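**Ticket:** Shared calendar shows meetings one hour late for part of the office
**Opened by:** Shaimaa Helmy, Clakcombe office
**Assigned to:** Mounir Samir
**Priority:** Normal
**Status:** Closed

**Reported problem**

Meetings booked from the Skandumcombe office show up an hour late on some calendars in Clakcombe. The invitation email has the right time in it. The calendar entry made from that email has the wrong one. It began in March. Two people missed the Aigner supplier call because of it.

Affected: Shaimaa Helmy, Khadija Lahlou, the front desk shared account.
Not affected: Ama Owusu, who sits in the same room and gets the same invitations.

**Log**

9:10 a.m. Called Shaimaa. She opened the invitation for the Aigner call. Email body says 2:00 p.m., calendar says 3:00 p.m. Same on the phone app, so it isn't the desktop program alone.

9:25 a.m. Checked the clock on her computer. Time correct, time zone correct, automatic daylight saving switched on. Restarted the calendar program. No change.

9:40 a.m. Compared with Ama's account. Her computer settings match Shaimaa's. Her web calendar settings don't. Ama's account has a named city zone. Shaimaa's has a fixed offset with no daylight saving.
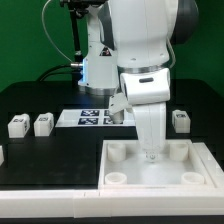

**Does the time zone on the computer override the one in the web calendar?**
The two are stored separately. The computer's zone controls the clock in the corner of the screen. The account's zone is saved on the server and is used when an invitation is turned into a calendar entry. If they disagree, the account wins.

10:05 a.m. Changed Shaimaa's account zone to the named city. Asked her to sign out and back in. New test invitation from Skandumcombe arrived at the right time. The old entries are still an hour late.

10:20 a.m. Same change for Khadija. Same result. New ones fine, old ones wrong.

10:30 a.m. The front desk account won't save the change. It shows "Settings managed by your organization." Looked in the admin console. The account belongs to a group called Kamow-Import, left over from when we moved off the Kamow mail system. The group has a policy that sets the zone to a fixed offset. Shaimaa and Khadija used to be in that group and kept the setting after they were taken out.

10:50 a.m. Exported the group list. There are 30 accounts still in it. Most are meeting rooms and shared mailboxes. I don't want to delete the group until I know what else it sets.

11:15 a.m. Went through the policy. It sets:

- time zone (fixed offset)
- mailbox size warning at 50 GB
- default reminder at 10 minutes

The last two match the company defaults, so nothing is lost if the group goes. Wrote to Nesma Badawi for approval.

1:00 p.m. Nesma approved. Moved the accounts to the standard group and left the old group empty in case we need to go back.

1:20 p.m. Front desk account now takes the named city zone. Test invitation good.

1:45 p.m. Started the repair script on old entries. It reads each entry, compares it with the original invitation, and corrects the start and end if they differ by exactly one hour. It stopped after 3000 entries with a "too many requests" error. That is the hourly limit on the server. Set it to wait and pick up where it stopped. 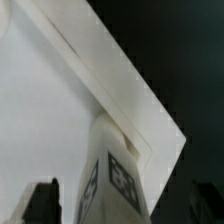

Khadija Lahlou: My weekly planning meeting moved to the right time, but the one-to-ones I set up myself are still off. There's no invitation email for those. Will the script catch them?

3:10 p.m. Replied to Khadija. It won't. Entries made by hand have nothing to compare against, so the script skips them. Sent her these steps:

1. Open the web calendar and switch to list view.
2. Filter by "Created by me."
3. Open each repeating entry and choose "Edit series."
4. Set the start time again and save.

For a repeating meeting this has to be done once only. Exceptions in the series (a single date that was moved) will be lost, so write those down first.

3:40 p.m. Khadija fixed hers. One had an exception in April, which she put back by hand.

4:30 p.m. Script finished. Spot-checked the front desk calendar and two meeting rooms. All correct.

**Cause:** Old import policy forcing a fixed offset on the account. Not visible until the clocks changed.

**Fix:** Accounts moved to the standard group, zone set to named city, old entries repaired.

**Left to do:** Delete the empty Kamow-Import group in May if there are no further reports. Add the zone check to the new account form.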